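Posting a short thread on the burger task, as a few people asked how we got the numbers in the Sundel write-up.

1/ The question was narrow. If you teach an arm a stacking job from demonstrations, how much does it matter that the demonstrations use different orders? We used toy burger parts: bun halves, patties, cheese, tomato, lettuce.

2/ We recorded 234 demos at the Vikden bench. 200 went into training and the rest were held back for checking.

3/ Half the training set always built in the same order. The other half let the operator pick. Same network, same training time, same camera position for both.

4/ Parts stand on edge in clear holders either side of a metal tray. Laid flat on the table they were very hard to grasp, the lettuce most of all. Upright, the fingers can close on both faces.

5/ The holders are taped down. We tried leaving them free and they crept a few millimetres over a session, enough to spoil later runs.

6/ Each policy got 60 test runs. A run counts only if every requested layer ends up in the stack and nothing has to be straightened by hand.

7/ Fixed order: 49 out of 60. Free order: 38 out of 60. So free order did worse overall, as we expected.

8/ Then we started runs from a half-built stack. 11 starting states, none of them in the training data. Free order coped with seven, fixed order with two. It mostly went back for a layer it had already placed.

9/ Caveats: one table, one set of toys, one arm. Salinas will repeat it with the Wudberg gripper in June and I wouldn't lean on the gap until then.

10/ Bench layout, for anyone copying the setup. 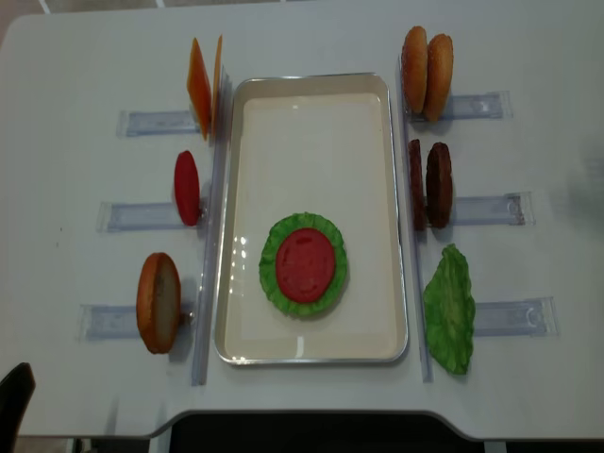

Tomato on lettuce in the tray, remaining parts in their holders.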